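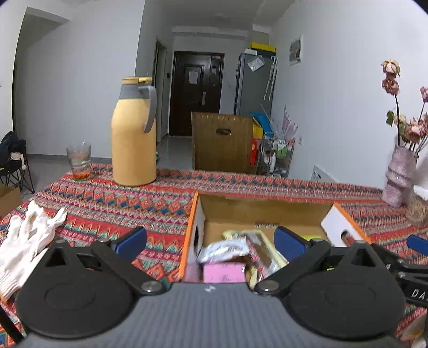 Eine Regel, die man nicht prüfen kann, ist keine Regel, schreibt Teixeira per Mail zu meiner letzten Fassung der Greifrichtlinie, und bei Punkt 4 („Packgut schonend ablegen“) stimmt das leider. Der Punkt ist gestrichen. Stand der Überarbeitung:

Finger vor jeder Serie auf festen Sitz prüfen. Die Schrauben an den Gelenkarmen werden mit dem Drehmomentschlüssel kontrolliert, nicht von Hand. Bei Plusau haben wir im Mai 18 Greifer durchgesehen, Befund je Gerät im Prüfblatt.

Kartons mit Grifflöchern werden nicht am Griffloch gegriffen. Die Kante reißt bei Wiederholung aus, der Riss läuft meist zur nächsten Ecke. Ausnahme nur bei leerem Karton.

Folienverpackungen und Faltschachteln gelten als getrennte Klassen. Folie gibt nach, die Öffnungsweite am Ende des Griffs sagt dort wenig über den Halt aus. Für Faltschachteln bleibt die Öffnungsweite das Kriterium.

Glas und offene Flüssigkeiten auf der Arbeitsfläche: Die Fassung von Predow verlangt Abräumen, die von Guven nur einen Mindestabstand. Ich habe mich für den Abstand entschieden, weil Haushaltsumgebungen sonst nicht mehr abgebildet werden. Der Wert liegt vorläufig bei 17 cm, gemessen von der Außenkante des Greifers bei voller Öffnung.

Gemusterte Unterlagen sind zulässig, müssen aber im Protokoll stehen. Von über 460 Einträgen fehlte die Angabe bei 37. Diese werden nachgetragen oder gesperrt.

Offen ist die Frage, ob zwei Greifer gleichzeitig in denselben Karton dürfen. Guven erlaubt es, Predow schweigt dazu. Bis zur nächsten Fassung gilt bei mir: nacheinander, der zweite wartet außerhalb der Kartonkante.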